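Notebook – load rotation rig, Bay 2
August 5, 2019
Entry by L. Hollenstein

Continuing from the previous entry. Tag line replacement unit is back on the rig after the bearing swap. Goal for today was to get clean yaw decay curves with the new damping gains and to find out why the load cell channel drops samples when the hoist motor starts.

Setup as before except where noted. Test load is the steel frame with the plywood sail panels bolted on, 257 kg on the floor scale with both shackles. Single line from the hoist, swivel in line, unit clamped to the top spreader. Sling length unchanged. Marius re-torqued the clamp bolts before the first lift and marked them with paint pen. Swivel was greased and turned by hand, no rough spots.

Firmware on the controller is Tavares build 88. The earlier build had the yaw rate filter after the deadband, so small rates never reached the controller. Welington moved the filter ahead of it. Gains are otherwise the same set as in the last entry, table on the inside cover.

Baseline runs, fans off. Load lifted clear, rotated by hand to the tape mark, released. Free decay is dominated by rope torque: the load swings past center, winds up the other way and comes back. Period is long and not very repeatable, because the rope has a memory from the spool. Let it hang between runs until the rate trace was flat. This cost most of the morning.

Fans on, hold mode. Load settled on the commanded heading in 2 overshoots, both small. Earlier build gave a slow hunting motion that never died out. That is gone. Left fan draws more current than the right for the same commanded thrust. It did this before the bearing swap as well, so I don't think it's the bearing. Possibly the duct is sitting slightly off axis. Natanael will shim it and measure tip clearance at four points before we run again.

Step commands next. A 155 degree step is the largest that fits inside the barrier with the sail panels on. Rate limit is reached early and held, then the braking phase starts a bit late. The late start matches the extra delay from the filter, which now sits in the path for large rates as well as small ones. Options are to schedule the filter on rate, or to add lead in the braking calculation. I prefer the second, less to go wrong. Welington prefers the first. We'll try both on the bench model before touching the rig.

Load cell dropouts. Scope on the signal pair at the amplifier end shows a burst when the hoist contactor pulls in. Shield was grounded at both ends, contrary to the drawing. Lifted the ground at the load cell end and the burst got smaller but did not disappear. Rerouted the cable off the hoist festoon and onto its own hangers. No dropped samples in the lifts after that. Want to see a longer log before calling it fixed. Drawing needs a note, and the connector at the load cell end should have its shield pin pulled so it can't be done wrong again.

Simulator. Divina has the Gevotmont renderer running on the bench PC next to the rig computer. The yaw model itself is separate and doesn't care what is being drawn, but we want the display working before the operator trials in December. 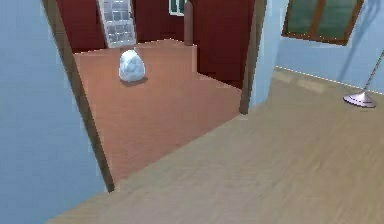 Interior, view from high up and tilted. Doorway into the red-walled room.

Roll sign was inverted relative to our convention (right hand, z down). Fixed in the bridge, not in the renderer settings, so that an update doesn't wipe it. Frame rate holds with logging on. It drops when the log is written to the network drive, so write locally and copy afterward. The yard model from Tilska has not been loaded yet. It comes in different units and has the crane boom as one solid piece, so the jib can't be moved. Divina is asking them for the version with separate parts.

Bench model against rig. Took the free decay runs and fitted rope stiffness and drag. Stiffness comes out consistent within a single spooling of the rope and shifts when the rope is run out and back in. Drag is fine. With the fitted numbers the model reproduces the hold mode response well, and the step response except for the braking phase, where the model brakes earlier than the real load. Filter delay was missing from the model. Adding it closed most of the gap. The remainder could be fan spin-down, which we treat as a first order lag with the same time constant in both directions. It probably isn't symmetric. Needs a thrust stand run with one fan, up and down steps, nothing else connected.

Battery. Pack voltage sagged more than expected during the repeated steps. Cells stayed balanced and the pack was warm to the hand on removal, not hot. Bomovton pack, the older of the pair. The newer one is on the charger and will go in for the next set so we can compare. Don't mix them in one data set.

Problems and odd things
– Heading jumped once while the load was hanging still. Forklift was passing behind the barrier at the time. Magnetometer is still in the heading blend at low weight. Log the blend weight as its own channel.
– Remote pendant needed a second press to leave hold mode. Happened on two occasions. Could be the button, could be the debounce in the new build.
– Tape mark on the floor is lifting. Replace with paint.
– Tag on the upper shackle is unreadable. Shackle pulled from use, replacement from the rack, number entered in the lifting log.

To do
Natanael: shim left duct, tip clearance, repeat current comparison at equal thrust.
Welington: rate-scheduled filter and lead version, both on the bench model. Check pendant debounce.
Marius: paint mark, shield pin, drawing note for the load cell cable.
Divina: yard model with separate boom parts, local log path as default.
Me: thrust stand run, then refit the fan lag with separate up and down constants.

Raw logs are in the rig folder under today's date. The first file has the wrong load mass in the header – corrected in the copy, original left alone.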